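グロストスカ511　折りたたみ式打撃練習ネット

2018年12月22日　文：バーナデット・ブレナン（ドルレルコム野球用品）

打撃練習用のネットを買う人は、たいてい一度ネットを買ったことのある人です。最初の一張りは安いのを選び、春先に骨が曲がり、梅雨のころには物置の奥で釣り竿と絡まっている。当店へのお問い合わせの多くは「前のがああなったので」という書き出しで始まります。「ああなった」の中身を詳しく書いてくださる方もいて、なかなか読ませます。

グロストスカ511は、その二張り目としてお選びいただくことの多い製品です。置きティー、トスバッティング、投球練習に使えます。軟式にも硬式にも対応しています。
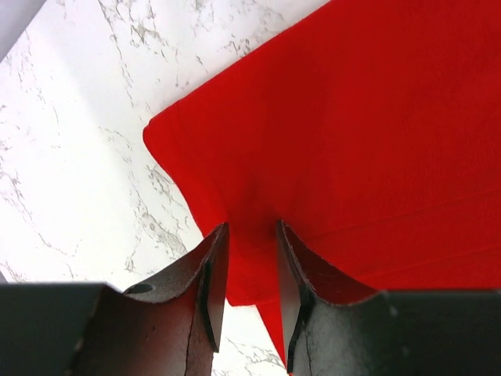
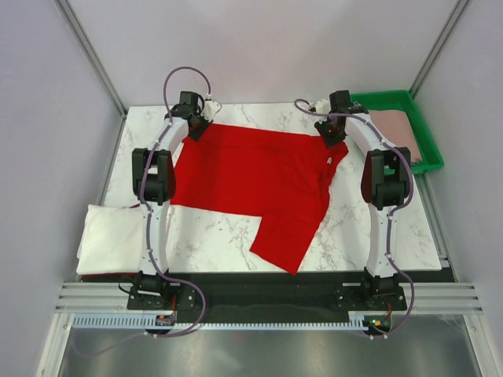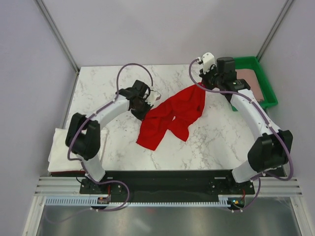

構造から申し上げます。骨組みは支柱7本の差し込み式で、ねじも工具も使いません。支柱の継ぎ目には色のついた輪が入っていて、同じ色どうしを差し込めば立ち上がります。以前の型ではこれが番号の刻印でした。刻印は小さく、夕方のグラウンドではまず読めず、6と9を取り違えた方から「左に傾くのは仕様か」というお手紙をいただいたことがあります。仕様ではありませんでした。

網は太めの無結節で、結び目がないぶん球の当たりがやわらかく、同じところに当て続けても一点だけが先に傷むことが少なくなっています。少ないというだけで、傷まないわけではありません。毎日同じコースばかり打つ几帳面な打者のお宅では、やはりそこから緩んできます。上下を返して張り直せるように、留め具は全周同じものを使いました。ときどき返してください。外角が苦手な方は、返す回数が少なくて済むはずです。

網の中央には、球を受ける袋がついています。打った球はここに落ちてたまります。ティーの真正面に立てた場合の話で、斜めに立てれば斜めに落ちますし、打ち損じれば当然どこかへ行きます。袋の口は面ファスナーで開くようになっていて、練習が終わったら下にバケツを置いて口を開けるだけです。バケツを置くのが先です。順番を逆にした場合の球拾いは、ネットがなかったころの練習とほとんど変わりません。

立てるのは2人いれば楽です。ひとりでも立ちますが、最後の支柱を差すときに反対側が浮きやすいので、鞄か何かで脚を押さえておくとよいでしょう。社内では「球児の弟」と呼ばれている工程です。弟のいないお宅では、バットケースでも代わりが務まります。

畳むときは差した順の逆に抜きます。網は外さず、支柱に巻きつけるようにして収納袋へ入れてください。収納袋は、わざと少し大きめに作りました。前の型の袋はぴったりの寸法で、設計としては美しかったのですが、一度出したら二度と入らないという評判が立ちました。新しい袋なら、疲れた人が暗がりで適当に巻いてもたぶん入ります。

■風について

風には強くありません。カタログなどでは「適度な風であれば」と書くところですが、網というのは風を通すようでいて案外通さないもので、河川敷で使う方には付属のペグを必ず打っていただいています。土のグラウンドなら短いほうのペグ、芝なら長いほうです。人工芝の場合、ペグを打つと管理者に叱られますので、砂袋を後脚に載せてください。砂袋は別売で、中身の砂は付きません。砂まで送ると、送料が製品の値段に追いつきそうになります。

強い風の日は、立てないでください。スキソトステッドの河川敷で試していたとき、ペグを打ち忘れた試作品が立ったまま三塁線を走り、本塁のあたりで倒れました。審判役の者が思わずセーフと言ったそうです。走塁としては立派でも、製品としては失格で、量産品の後脚が試作品より長いのはそのせいです。

■ゲラティーとの違い

下位の型にゲラティーという小型のネットがあります。どちらがよいかとよく聞かれますので、先に書いておきます。

置きティーだけで、庭が狭く、使うのが小学生おひとりなら、ゲラティーで足ります。高く売れるほうを勧めろと言われればグロストスカを勧めますが、正面に立てて低めを打つ練習なら、小さい網でも用は足ります。

中学生以上の方、トスバッティングをされる方、それから打球がときどき思いがけず上へ行く方は、グロストスカにしてください。ゲラティーの上を越えた球は、お隣の敷地に入ります。お隣との関係は、当店では扱っておりません。

投球練習には、どちらも使えます。グロストスカにはストライクゾーンを示す布の枠が付属していて、網に掛けて高さを合わせられます。枠は審判より公平ですが、きわどい球について話し合う余地はありません。球が枠の紐に当たった場合にどちらとするかは、始める前に決めておくことをおすすめします。決めておかなかったご兄弟から、製造元の見解を求められたことがありました。当方としては、紐は紐であるとお答えしました。

■お使いになる場所

庭、駐車場、グラウンドの隅などでお使いください。平らな場所に限ります。傾いた場所でも立つには立ちますが、たまった球の重みでだんだん下のほうへ歩いていきます。

室内での使用は、天井の高い建物であれば差し支えありません。居間ではおやめください。穴あきの練習球なら大丈夫だろうというお考えはわかりますし、球のほうはたしかに大丈夫です。照明器具に届くのはバットです。

ネットの裏側に人や物を置かないでください。打球が当たると網は後ろへふくらみます。身長ほどの距離を空けておけば普通は足りますが、車の場合はもう少し空けたくなるのが人情でしょう。網の傷みはお使いになる前に毎回見てください。指が通るほどの穴があいたら、繕うか取り替えるまで使わないこと。ここだけは冗談抜きでお願いします。

お子さまだけで使うときは、打つ人以外はネットの横に立たず、打つ人の後ろに十分離れて待つように教えてください。待っている子がバットを振り始めたら、その日の練習は終わりにしたほうがよいと思います。

■手入れと保管

網が濡れたら広げて乾かしてください。濡れたまま袋に入れて次の練習まで忘れると、袋を開けた人が気の毒です。泥は乾かしてからはたけば落ちます。洗剤を使うなら薄めたもので、漂白剤は使わないでください。白くしようとした方がいて、網は少し白くなり、だいぶ弱くなりました。

支柱の差し込みが渋くなったときは、砂が噛んでいます。乾いた布で拭けば直ります。油はささないでください。よく滑るようになったあと、よく砂がつくようになります。

冬のあいだ使わない方は、屋根のある場所で、できれば袋を立てて保管してください。横にしておくと上に物が載ります。載せるつもりがなくても載ります。6月あたりに掘り出して支柱が曲がっていた場合、保証の対象にはなりませんが、部品は一本からお分けしています。

■部品と保証

支柱、網、留め具、ペグ、収納袋は、それぞれ単品でご注文いただけます。支柱は場所によって長さが違いますので、継ぎ目の輪の色をお知らせください。色がわからなくなっている場合は、ほかの支柱を全部並べて、残った色をお知らせくだされば結構です。

製造上の不良は、お買い上げから一年間、無償で交換いたします。ボールによる網の消耗は保証外です。そのために売っているものなので、こればかりは仕方がありません。骨組みに打球が直接当たってへこんだ場合も保証外ですが、どのように当たったのかお書き添えくださると、次の型の参考にいたします。バットのほうが当たった場合も、できれば正直にお書きください。へこみ方でだいたい見当がつきます。

■セットの内容

支柱一式、網（捕球袋つき）、ストライクゾーンの枠、長短のペグ、収納袋、組み立て説明書。

バット、ボール、ティースタンドは含まれません。バケツも含まれません。説明書の絵にバケツが描いてあるため、入っていなかったというご連絡がときおり来ます。次の版ではバケツの横に「別途ご用意ください」と入れる予定です。

■ご注文とお届け

ドルレルコムの店頭、または当店の注文書でお求めになれます。店頭では一張り立ててありますので、打つ真似をしていただけます。本当に打ちたい方は裏の駐車場へご案内しますが、雨の日と配達の車がいるあいだはご遠慮ください。

箱は長さがあり、玄関先で目立ちます。贈り物として隠しておきたい方は、店頭受け取りをお選びください。無地の紙で包むこともできますが、包んでもネットの箱の形をしています。

チームでまとめてお求めの場合は見積もりをお出しします。必要な張り数、お使いになる場所が土か芝か、砂袋の要不要をお書きください。監督と会計の方で張り数のご意見が違うときは、そちらで合わせてからお送りくださると助かります。

最終更新：上記掲載日に同じ（収納袋の項を修正）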